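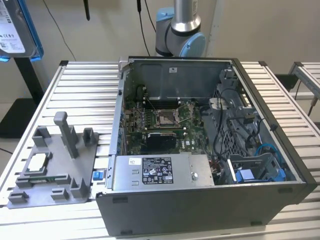

I spent most of last summer sitting on a plastic chair beside court six at our club's junior open, and I came home with a sunburnt neck and a strong opinion about third sets.

If you haven't had a kid in the under-12s or under-14s lately, you may not know what's happened to them. The third set has mostly gone. Split the first two and you play a match tie-break, first to 10 with a two-point margin, and everybody shakes hands and gets off the court so the next match can start. I understand why it came in. Courts are scarce, daylight runs out, and the draw has to be finished by the time the lights cost money. But I think we've let a scheduling fix turn into the way the game is played, and I reckon the kids are worse off for it.

The match that set me off was a quarter-final at the Claton juniors. My daughter wasn't in it (she'd gone out the round before, in straight sets, and was by then much more interested in the canteen). Two boys of 11, neither of them big, neither of them seeded, had been going at each other for close to two hours. The smaller one lost the first set badly. He spent the second working out that the other kid hated anything high to the backhand, and he fed him nothing else until he'd squared it. You could see him getting there, one looping, ugly, brilliant ball at a time. And then they played a tie-break, he double-faulted twice early, and it was done in the time it takes to eat a sausage roll.

Now, he might have lost a full third set too. I'm not saying he was robbed. The other boy served beautifully in that tie-break and deserved it. What bothered me was that all the interesting stuff, the solving of the other player, had only just begun to pay, and there was no room left for it to be worth anything.

Janaka Ranasinghe coaches at the Thambiah courts across the river and we've been arguing over this since August. His view is that tie-breaks teach kids to handle pressure, and that pressure is what separates the ones who keep playing from the ones who drift off to basketball. I do see that. A ten-point breaker is a horrible, wonderful thing to play, and my own record in them is too embarrassing to print. But there are plenty of kinds of pressure in tennis. Serving at 4–5 in a third set when your legs have gone is one, and a whole age group is growing up hardly ever meeting it. Then they turn 15 or 16, go into an open draw, and get run around by some 40-year-old with a knee brace who's been playing long third sets since before they were born. I've seen it happen and I've watched the poor kids' faces. They don't look tired so much as confused.

The usual answer is heat, and I'll give ground there straight away. No child should be playing a third set at two in the afternoon in January, and if the choice is a tie-break or a kid throwing up behind the umpire's chair, play the tie-break. Fine. Our open isn't all in January, though. The winter event is played in weather where you want a beanie just to sit and watch, and we use the same format for that one, apparently out of habit.
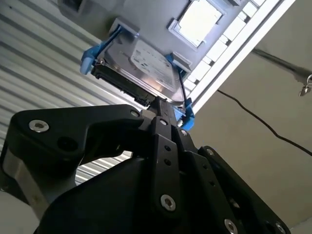 Then there's the money side, which I find harder to be cheerful about. Entry fees have crept up. For the Lastano Cup last year we paid the fee, put fuel in the car, stayed a night in a motel with one working tap, and got a first-round match that was over in 50 minutes, plus a consolation match that was a single short set to four games. I did the sums on the drive home and wished I hadn't. Families will put up with a lot for a proper day of tennis, and I'm not sure how long they'll put up with it for a quick one.

So what would I change? Start with the size of the draws. We take 32 in everything because 32 makes a tidy sheet, even when 19 kids have entered and the first round is mostly byes. The seeds get a free pass, the byes eat up the morning, and then in the afternoon there's a mad scramble for courts. Put those 19 into small groups for the early rounds, use short sets there if you like, and everyone gets at least two matches. Then, from the quarter-finals on, play it out. Three full sets. You're down to eight players in each event by that stage, and I can't believe we couldn't find the court time for them.

The Pisau club tried something close to this with their under-14s. Sajib Howlader runs the desk there and he showed me his order of play, which had so much crossing out on it that it looked like a ransom note. They finished an hour and a half late on the last day. One semi went to 8–6 in the third, and he said parents whose own kids had been knocked out before lunch came back from the car park to watch. He also said he'd want another court and a second person on the desk before he did it again, so I won't pretend it was painless.

I know some parents will hate this. A few have told me so already, one of them quite loudly near the water fountain. Their kids have training, homework, siblings with netball in another suburb, and a match with a predictable finish is a great help. I've been that parent, checking my watch and quietly hoping for a quick second set – in either direction, if I'm being truthful. But we don't shorten the footy grand final so people can beat the traffic.

And the kids themselves? I asked my daughter what she thought. She said third sets are awful and her feet hurt and she'd rather play one than a tie-break any day, then asked if we could go. We put in our preferences for the next season's formats soon, by email, and I've written mine already. It went to two pages. If you've got a junior at the club, please send one in too, even if it's only to tell them I'm wrong.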